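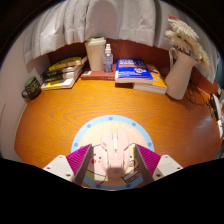
Ribbed magenta pads on a hand-held gripper over a pale pink mouse, one of the objects in the Tramance desk round.

TRAMANCE PUBLISHES GRIP PAD COMPARISON, LOSES ARGUMENT WITH COMPUTER MOUSE

Wellutura, April - Tramance today released the results of its first side-by-side comparison of finger pads for hand-held grippers, a project that was meant to take a couple of afternoons and ended up with its own line in the budget.

The comparison put 3 pad designs through the same set of everyday pick-and-place jobs: a finely ribbed pad, a smooth pad and a softer dimpled pad supplied by Ackroyd. Each was fitted in turn to the same two-finger hand-held tool, and each was asked to lift, carry and set down ordinary things of the sort people leave on desks. Operators made 102 attempts with every pad, and a pick counted only if the object stayed put for the whole move and landed inside a taped square.

The ribbed pad came out ahead, with 9 dropped objects across the full run. The smooth pad did well on anything with flat sides and badly on almost everything else. The dimpled pad was the gentlest of the group and also the slowest, as it tends to hang on to light objects after the fingers open.

"We went in expecting the soft pad to win, and I had said so in writing," said Keith Kettle, who runs hardware testing at Tramance. "The email is still being forwarded around the building."

The hardest object in the set was a computer mouse. It is low, rounded and wider at the back than most people remember, and it sits on a mat that would rather travel with it. Approached from the rear, it slid forward. Approached from above with the pads angled inward, it could be picked up, provided the operator closed the fingers slowly and did not talk during the attempt. The ribbed pad managed the move most often. The smooth pad is best described as having pushed the mouse to several new locations.

Tramance held the desk round on furnished desks, with books, cups and cables left where they were. Earlier bench trials used a bare gray surface, and the figures were lovely. They also had very little to do with what customers reported once the tool went home with them.

"A clean bench will tell you anything you want to hear," said Elspeth Gourlay, head of field trials. "Put a vase near the cables and people start to move differently. They swing wide, they come in at odd angles, and the pad has to cope with that. I would take one honest desk over a month of bench numbers."

All of the trials used the Truvex wrist camera, which gives a wide view of both fingertips and the object between them. The wide lens bends straight edges, and new operators tended to reach short for the first few minutes. Most had adjusted by the end of the 6-minute warm-up, though Kettle asked that his own warm-up be left out of the average. It has been left in.

The report also covers pad wear, changeover time and cleaning. Changeover was a matter of screws in every case, and the report devotes more than a page to where the screws went.

The ribbed pad will ship as standard on new Tramance hand-held grippers. Existing owners can order a pair through their usual dealer. The dimpled pad stays in the catalog for fragile items, and Ackroyd is already working on a version that lets go when asked.

A second round, covering kitchen objects, is being planned at the company's Wellutura workshop. Kettle has been invited to make a prediction and has declined.

The full report, including the complete object list and the raw scores for each operator, is available on request from the Tramance press desk. Spare pads can be lent to reviewers for testing. Please return the screws.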